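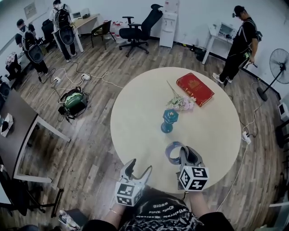
Round table, light beige top, with a red book, artificial flowers and a teal hexagonal piece.

Sukeck round table

The Sukeck is a round table for offices, meeting corners and waiting rooms. It has a light beige top without any pattern, so coloured things look clear on it - a red book with gold letters, for example, or pale pink flowers. On a wood floor the colour is calm and does not make the room darker.

We recommend this table where people like to stand and work with their hands as well as sit. There are no corners, so you can come to it from every side. In a small office it can stand in the middle, with the desks and chairs along the walls.

Delivery and assembly

The table comes in two parcels, the top and the base. Assembly takes 25 minutes and one person can do it, but please ask a second person to help when you turn the table over. The key for the screws is in the smaller parcel. After the first week, please tighten the screws once more.

Care

Wipe with a soft cloth and a little warm water. Please do not use powder cleaners. Under vases and metal bases we advise a thin felt pad, and we send 3 of them with every table. If you use sticky tape on the top, remove it the same day.

Price and guarantee

The price is 1,552 with delivery inside Skivemside. The guarantee is 5 years for the base and the top. It does not cover scratches from daily use. Orders from outside Skivemside are sent by our partner Yalçınkaya, and the cost depends on the distance - write to us with your postcode and we will answer with the exact sum.

The small things on the table are not included. For questions about colour samples please ask for Gülizar Sarıgül, and for larger orders Dineo Coetzee.

Price valid from 8/7/22.

Contact | Delivery terms | © Porkia, Skivemside. All rights reserved. | Back to top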